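Household Chores Programme – progress report to the Hamada fund
Period ending March
Prepared by Mitsuko Sekiguchi, Pakik

Summary

The question you are paying us to answer is whether a machine can tidy a room yet. The answer for this period is "parts of one, on a good afternoon." Last period it was "no," so I would ask you to read this as growth.

Work completed

We moved the tidying tasks into simulation, as promised in the last report. Prover, our planning software, now gets a fresh room each morning and a list of chores to attempt in it. It ran 500 attempts in simulation this period and finished 300 of them to a standard my mother would accept. She was not consulted on the other 200, and I would like to keep it that way.

Most of the failures have nothing to do with grip. The arm closes its fingers well enough once it is in the right place. Getting to the right place is the trouble, especially in corners and near walls, where the wrist ends up at angles no plumber would attempt. Dim rooms make it worse. We set the lights low on purpose, having noticed that real people do not floodlight their homes for the benefit of the help.

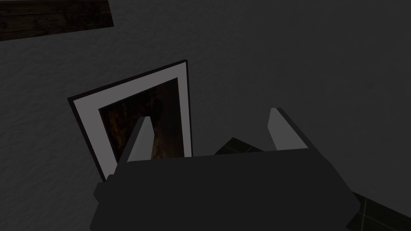
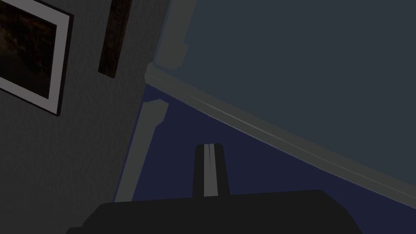 Simulated room, low light, nothing in the gripper.

Camitard has supplied a revised wrist model with a tighter turning limit, and we have started on the planner changes that go with it. Early runs are slower. They also involve far less waving about, and I will take that trade.

Problems

Picking up a sock remains harder than it looks. Folding one is off the schedule until further notice. We also lost 2 weeks to a fault in the scoring script, which was giving full marks to any run where the arm stayed perfectly still and broke nothing. I have worked with people on the same system, but it isn't what the grant is for.

Spending

On budget, apart from computing time, where we are over by 8 per cent. The details are in the attached sheet. We expect to make it up next period by running fewer jobs overnight that someone forgot to cancel (me).

Next period

– Repeat the full set of attempts with the new wrist model
– Add clutter to the floor and see what gives
– Begin the shelf-stocking task for the shop-floor half of the project
– Settle with Hamada what "tidy" means, in writing, before we score anything else against it

The shop-floor work should go faster. Shelves are straight, the lights are on, and the tins don't have a favourite chair. I will send the first results when there are enough of them to be worth your time.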